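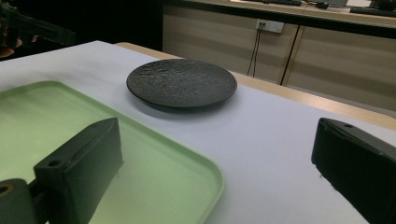
Flernby

Check whether your old password from a dead web forum is still out there, without telling anyone what it was.

Flernby is a small command-line tool and a list of leaked password hashes to go with it. You type a password, it hashes it on your own machine, and it looks for a match in a file that is also on your own machine. Nothing is sent anywhere. If you would prefer to type your password into a website that promises not to look, there are plenty of those already.

What's in the data

The list covers 279 breaches, nearly all of them small: hobby forums, closed shops, a dating site for caravan owners. The big leaks are handled well elsewhere and we haven't tried to compete. Each line holds a hash, a breach number and the year the breach came to light. There are no email addresses, user names or postal addresses. Please stop asking for the email addresses.

Breach numbers are explained in sources.txt. Gaps in the numbering are breaches we took out after finding that they were older breaches wearing a hat.

The collection began as Meenakshi Pillai's notes from running the help desk at Bangera, where she got tired of telling people to "use a strong password" and watching them add an exclamation mark. Iñaki Lozano wrote the lookup code and is to blame for the name.

Installing

Unpack the archive somewhere sensible and run setup. It needs 2 GB of free disk space while it builds the index and rather less afterwards. On an old laptop the build takes about 20 minutes. The progress bar is decorative.

Using it

Run flernby check and type the password when asked. It won't appear on screen. Don't put the password on the command line itself, or it will sit in your shell history, where it will be happy for years.

You will get one of these answers:

found: somebody has it. Change it everywhere you used it, including the place you've just decided doesn't matter.
not found: it isn't in our list. It may well be in someone else's.
too short: we didn't bother looking.

To check several at once, use flernby batch with a plain text file, up to 1000 lines. Delete the file afterwards. A person known to this project did not, and then backed it up to a shared drive called Butix.

Known problems

Accented letters are treated differently depending on how the original site stored them, so "café" can be missed. Iñaki takes this one personally and is working on it.

Breach 41 has the wrong year. We know. Fixing it changes the checksum of everything after it, so it will wait for the July release.

The Windows version beeps when it finds a match. We have not found out where the beep comes from.

Licence and thanks

The code is free to use and change. The list may be used for checking passwords and for research, but not for guessing your way into other people's accounts. Hosting is provided by Breltholm, who have asked us to say that they don't do support. Nor do we, much, but bug reports are read.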